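Cuaderno de taller. Septiembre, después de comer
Mesa blanca, rincón de los paneles
Asunto: tetera Yeon, taza y goteo (otra vez el goteo)

Retomo donde lo dejé, es decir, en el cerco. La tetera Yeon que nos mandaron los de Grimota gotea por el pico al terminar de servir. Gotea poco y con mucha educación: espera a que uno la enderece, a que mire para otro lado, y suelta la gota por debajo. En la hoja que venía en la caja pone "vertido limpio". Supongo que se refieren a que el agua está limpia.

Lo que quiero dejar resuelto antes de devolverla:
- si gotea por el pico o por la bisagra de la tapita del pico
- cuánto hay que llenarla para que el chorro salga seguido
- si la taza que va con ella sirve para algo más que para acompañar
- qué ponemos detrás y debajo para ver el agua, que sobre la madera oscura del otro banco no se veía nada

Lo último ya está. Hemos pasado todo a la mesa blanca, contra los paneles. Es el sitio más feo del taller y el mejor iluminado. Una tetera negra encima de un tablero blanco se ve entera desde cualquier lado, incluidos los defectos, y el cerco del té salta a la vista antes de que te dé tiempo a negarlo. Los paneles los he limpiado con Cledau a media dosis. Con la dosis de la etiqueta dejan un velo que luego hay que quitar con agua y con paciencia, y de lo segundo andamos justos.
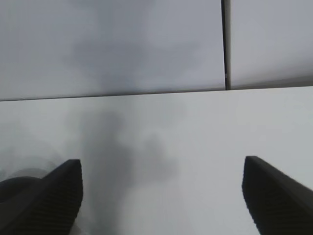

Si-woo Kang opina que me estoy complicando la vida con el fondo y que el goteo se busca con el dedo: se sirve, se endereza, se pasa el dedo por debajo del pico y se mira si sale mojado. Dice también que si el agua viene de la bisagra, el dedo se moja por los lados antes que por la punta, y que todas las teteras con tapita en el pico acaban goteando por ahí porque alguien decidió que una tapita quedaba bonita.

Anotado. Lo del dedo lo probé con agua fría. Con agua caliente lo probé una vez y no repito.

Método, para quien venga detrás: llenar con jarra medida, poner la tapa, esperar a que se calme el agua, servir en la taza hasta que se corte el chorro, enderezar, papel debajo del pico. El papel es de cocina, sin dibujo. El que tenía flores azules llevó a una discusión bastante larga sobre si una mancha era gota o pétalo.

Capacidad hasta el borde, con la tapa quitada: 422 ml. No es la que pone en la caja, pero nadie llena una tetera hasta el borde salvo nosotros. Con esa cantidad no se puede ni mover sin que asome agua por la junta de la tapa.

Con 200 ml el chorro sale entrecortado y la gota del final es peor. Tiene lógica: hay que inclinar mucho más, el agua llega al pico sin fuerza y se queda pegada al labio. Subiendo el nivel mejora hasta que el agua empieza a buscar la tapa. Entre una cosa y otra hay un margen decente. He puesto una raya de lápiz en la jarra, no en la tetera, que todavía no es nuestra.

Resultado del papel: 23 servicios seguidos, papel nuevo en cada uno. Mojado en casi todos. La mancha sale siempre alargada hacia el cuerpo de la tetera, o sea que el agua baja por debajo del pico y vuelve a casa. En 2 papeles no había nada y en los dos casos me había olvidado de cerrar la tapita. Lo escribo sin sacar conclusiones y ya las estoy sacando.

Con la tapita levantada entra aire por delante y el chorro se corta de golpe. Cerrada, el último hilo se arrastra. Habría que repetirlo con ella abierta a propósito, varias tandas, y llevar mejor la cuenta del orden, que hoy he mezclado los papeles en la misma bandeja y se han pegado unos a otros como hojas de libro caído en la bañera.
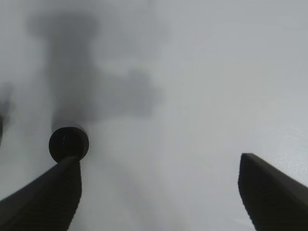

Sigo pendiente de la limpieza, que es la parte del ensayo que nunca sale en los informes. El acabado mate de la Yeon disimula los dedos pero guarda la cal: se seca una gota y queda un redondel que solo se va frotando, y frotando se saca brillo, y entonces hay un punto brillante en una tetera mate y uno tiene que elegir entre dos manchas. Propongo secar siempre con trapo y no dejarla escurrir. Para el fondo, en cambio, me quedo con lo que tenemos: un gris pálido, liso, sin juntas, algo más claro y azulado hacia la derecha. Contra ese gris, lo negro se recorta cuando está enfocado. La diferencia de tono no estorba para mirar agua. Para mirar té flojo ya veremos, que el té flojo no se distingue ni en la taza.

De la taza hay poco que decir y lo digo. Es negra, baja y achatada, con el canto de abajo redondeado, y va muy bien de mano. Tiene un inconveniente para nuestros fines: por dentro es oscura, así que no se ve por dónde va el nivel hasta que el nivel está en la mesa. Hoy la he desbordado. No lo he contado como goteo, aunque la tetera también tuvo su parte.

El diámetro de la boca es justo para el chorro bueno y escaso para el chorro malo. Si alguien de Grimota lee esto alguna vez: una taza un dedo más ancha perdonaría mucho.

Colocación que mejor ha funcionado: taza a la derecha, algo por delante de la tetera y por debajo del pico, de modo que casi no haya que desplazar nada, solo inclinar. Con la taza más lejos se sirve con el brazo estirado y el corte del chorro depende de las ganas de cada uno.

El asa merece párrafo. Es un arco alto que pasa por encima de la tapa, y quien la dibujó tenía en mente una tetera vacía. Agarrada por el centro, la tetera cuelga derecha y cuesta inclinarla. Agarrada por el lado contrario al pico, se inclina sola, a veces antes de lo que uno quería. Lo mejor es el lado contrario pero sin llegar abajo. Además, con el asa fija ahí arriba, levantar la tapa por el pomito obliga a meter los dedos en el hueco y sacarla de lado, como una moneda de una hucha. Con vapor, lo mismo pero más deprisa.
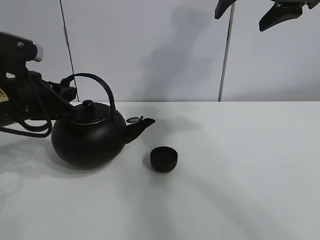

Yeon y su taza sobre la mesa blanca. Asa tomada por el lado opuesto al pico.

La tapa ajusta bien, todo hay que decirlo. Gira sin rozar y no baila al inclinar. No se ha caído en ninguna tanda, y eso que en las últimas ya no la sujetaba, en contra de lo que yo mismo había escrito en la hoja de normas que cuelga al lado del fregadero. Corregir la hoja o corregirme yo.

He metido los datos en Dotar. Sigue sin tener campo para "gotea hacia atrás", así que va todo en "otros", donde ya vive una cafetera desde la primavera. Si alguien sabe crear campos, que me lo diga antes de que "otros" sea el campo principal.

Pendiente:
- repetir la serie con la tapita abierta y los papeles numerados a lápiz antes de mojarlos, no después
- probar a secar el labio del pico entre servicio y servicio, para ver si la primera gota trae a las demás
- una pizca de cera alimentaria debajo del pico: Si-woo dice que funciona, yo digo que hay que pedir permiso a Grimota, y los dos sabemos cómo va a acabar esto
- buscar una taza clara por dentro para medir nivel, y guardar la negra para cuando haya visita
- más papel de cocina liso

17:40. Añado que he hecho té de verdad con el agua que sobraba en el hervidor, fuera de protocolo. Ha goteado igual. El té estaba bueno y el cerco sale con un trapo húmedo si se pasa antes de que seque. Dejo la tetera vacía, con la tapa al lado y boca arriba, y el trapo tendido en el grifo.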